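2021-12-30

End-of-year brain dump, block stacking edition.

So I have spent a good chunk of this winter teaching a robot arm to play with toddler toys, and I'm only slightly embarrassed by how much fun it's been. The project is called Akgate (don't ask, it came out of a name generator) and the idea is simple enough to explain at a family dinner: I show the arm how to move wooden cubes by doing it myself, lots of times, and then a model tries to copy me. Explaining why that takes months is harder. My aunt gave up somewhere between the salad and the pie.

I started back in March with what everybody calls hand guiding. You put the arm in its floppy mode, grab it near the wrist and drag it where you want it. It feels great for the first ten minutes! Then your shoulder starts to complain, and you notice that your demos have this weird lurch in them, because you're shoving a heavy thing around from a bad angle. I recorded 30 of those, played them back, and watched the arm faithfully reproduce every one of my little hesitations. There's one where I clearly stopped to scratch my nose.

After that I moved to remote control. I use a Nikex handheld controller, the kind with a trigger, and a small program I wrote (okay, rewrote twice) that turns my hand motion into arm motion. Squeeze the trigger, the fingers close. Let go, they open. Hold down a side button and the arm ignores you so you can put your hand back somewhere comfortable – I cannot tell you how much I love that button.

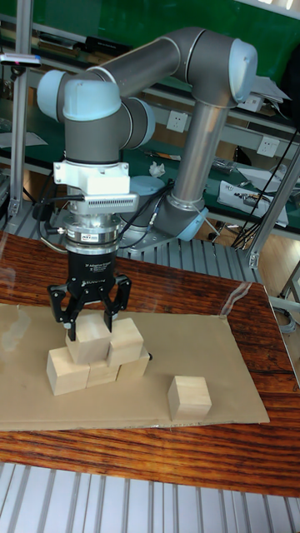 Is it better to guide the arm by hand or drive it remotely?

For a single smooth path, hand guiding is quicker to set up and most people get decent at it fast. Once the task has a lot of grasping and letting go, I'd pick remote control, mainly for the timing of the fingers, and also so your own arms stay out of the camera view.

Anyway, the learning curve on the controller was steeper than I expected. You lose all feeling for contact. With your hand on the arm you can tell right away when a cube is dragging, and through a controller you have to learn to see it. For a week or so I pushed cubes over constantly. I tried turning the force readings into a buzz in the handle, and it helped some, but the buzz came late enough that I'd usually already made the mess. That's on my list for next year.

What did help was slowing everything down. I scaled the motion so a big sweep of my hand is a small move at the gripper, and I started pausing on purpose right above a cube before going down. Boring to do, but the recordings got so much cleaner. I also quit starting every demo from the same layout. My first 100 controller demos all began with the cubes in nearly the same place, and the model learned that place beautifully and nothing else – move one cube over a bit and it would grab confidently at air. Ugh.

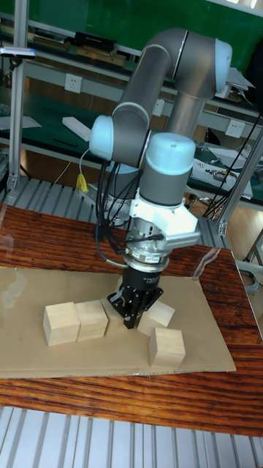 So now I scramble the cubes before each run, and I let myself make mistakes and fix them without stopping the recording. If I bump one crooked, I go back and straighten it, and all of that stays in. I used to throw those runs away, and I kind of want them back, since recovering from a bad nudge is exactly what the model was worst at.

Total as of tonight is 1119 demos. I tossed 102 of those from the training set, mostly ones where I forgot to start the wrist camera (there is now a very loud beep) plus a batch from the evening I tried to do it all left-handed. The files live on an old Fovik drive that makes a noise I don't like, so yes, backing up is job one in January.

Next up is rotating the cubes in place, and I'm dreading it a little. My wrist only turns so far, the arm's turns a lot farther, and I haven't worked out a mapping that doesn't make my brain hurt. If you've got a trick for that, leave it in the comments, please!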